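How I get into an awards-night fan section

I've done the bleachers at the Zovmont film awards 6 times now, and the trick is the ballot. Sign up in December, one entry per person, and check your spam folder! My first year they drew 627 names out of 3,000.

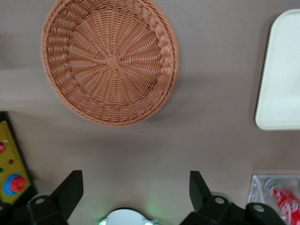
Jolán Sárközi wrote in to say the side gate moves faster than the main one, even with the bag check. Good tip - I'm trying it next time.

Once you're in, grab the rail near the drop-off. Arrivals start 90 minutes before the show.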